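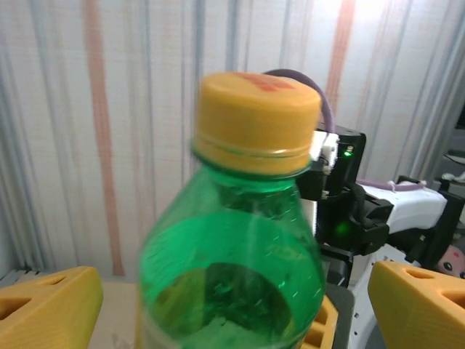

5. First grip test, two-arm bench (Jillari build)

Complete section 4 before starting. Both arms must be homed and the wrist LEDs green.

5.1 Set the speed limit to 70 in the Kemen control panel. Leave it there for all of section 5.

5.2 Stand a capped plastic bottle upright on the tabletop, between the open fingers of the gripper under test. Neither finger may touch it.

5.3 Park the other arm behind the bottle, clear of the closing path.

5.4 Check that the purple wrist cable has slack for a full turn of the joint. Refit the white cable ties if it pulls tight.

CAUTION: Keep hands out of the space between the arms while motor power is on.

5.5 Close the gripper in single steps until both fingers make contact. Write down the step count.

5.6 Add two steps, lift the bottle 80 mm, hold, and lower it.

NOTE: If the bottle slips, add one step and repeat 5.6. Do not go above 256 steps from fully open.

5.7 Open the gripper and inspect the printed fingers. Replace any finger with a crack at the triangular cutout or a split along the layer lines.

Finger files are in Keegan Brunton's folder on the workshop drive. Use the second revision.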